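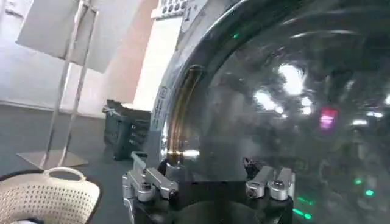
How does a washing machine get clothes clean?

Dirt sticks to clothes in different ways. Mud dries into the cloth and grease clings to it. Water can shift some mud on its own, but grease and water do not mix. This is why we use detergent.

What detergent does

Detergent is made of very tiny parts called molecules. One end of each molecule likes water and the other end likes grease. The grease-loving ends grab the dirt and the water-loving ends pull it away into the water.

Inside the drum

The clothes go into a round metal drum full of small holes. Water comes in through the holes and soaks the clothes. A motor turns the drum, and the clothes are lifted up and dropped back down again and again. All that rubbing and falling helps to loosen the dirt.

Then the dirty water is pumped out and clean water comes in. This is called rinsing. Many machines rinse 2 or 3 times.

The spin

At the end the drum turns very fast. The clothes are pressed against the sides and water flies out through the holes. They come out damp, ready for the line.

Why is the door round?

A round door has no corners, so the rubber seal can press evenly all the way round and keep the water in. On many machines the glass bulges inwards, which helps to keep clothes in the drum.

Words to know

Detergent: a cleaning powder or liquid
Drum: the part that turns
Rinse: to wash with clean water

Try it

Put a drop of cooking oil in a jar of water. Screw the lid on and shake it. Now add a drop of washing-up liquid and shake again. What has changed?

Trisdale Children's Library, fact sheet 8
Updated 1 Dec 2025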